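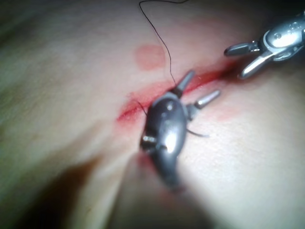
Two surgical instruments over an incision, with a suture thread between them.

Konero opened its developer office to visitors on Tuesday, February 10, 2026, and I went along mainly to see Ollus, the company's new clipboard and tab syncing app for phones and computers. Registration was free and the list closed at 840 names. I got in on the afternoon session.

The first hour was a talk by Tùng Đồng, who leads the syncing team. Ollus passes open tabs, copied text and half-written messages from one device to another over the local network, with no account needed. He moved a draft email from an Android phone to a Windows laptop and it showed up before he had finished his sentence. A second try, with a long web form, lost two of the fields. He said forms are still being worked on and went on to the next slide.

After that we were split into groups and taken upstairs to the test room. Konero keeps 22 phones on a long shelf there, the oldest one still on a version of Android that most apps have dropped. Each new build of Ollus gets installed on all of them overnight. The bug list was up on a wall screen and stood at 3,039 entries, 900 of them marked closed.

I asked about iPhones. The app can send from an iPhone but only receives while it is open on the screen. Jailbroken phones can get around this with an add-on called Trình, written by an outside developer. Konero doesn't support it, though the staff clearly knew it well.

Browser support is through an extension named Pluvau. It works in Chrome and Firefox now, and a Safari version is planned for September.

Coffee was in the lobby afterward — the line was long, so I skipped it. Visitors could sign up for the beta at the front desk. My invitation code came by email that evening and I have it running on two devices so far.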